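Clubs > Lulum Robotics Club > Frequently Asked Questions

Lulum Robotics Club – FAQ
Voltville campus, updated 07/04/2026

Who can join?
Any enrolled student. No programming background is needed. The club has 18 places per term, filled in order of sign-up.

What do members work on?
One shared task per term. The present one is Samonte, a tabletop pick-and-place task. Members write the control code, run trials and log the results.

What equipment is used?
A Franka Emika arm beside a butcher-block table. The task objects are small household items and toys, among them a stainless steel cup. Bringing your own objects is allowed if they fit between the gripper fingers. 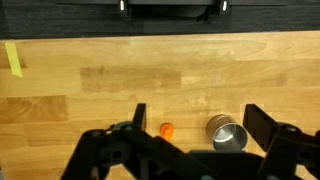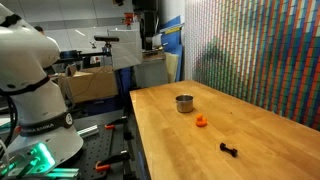 Samonte task. First: cup between the open gripper fingers. Second: arm and table, with cup, rubber duck and dumbbell-shaped piece.

How many trials are required?
Each team submits 46 logged trials. Failed grasps count – delete nothing from the log.

Can I run the arm alone?
No. Two trained members must be present, one of them at the stop button. Fitriani Harahap runs the safety training in April.

Is there a competition?
Yes. Teams may enter the Flollura Cup, which is scored out of 3000 points. Late logs are not scored.

Is there a fee?
No. Members pay only for parts they take home.

Who do I ask about lab hours?
Ronaldo Dumlao, at the club desk.

Contact | © Lulum Robotics Club | Back to top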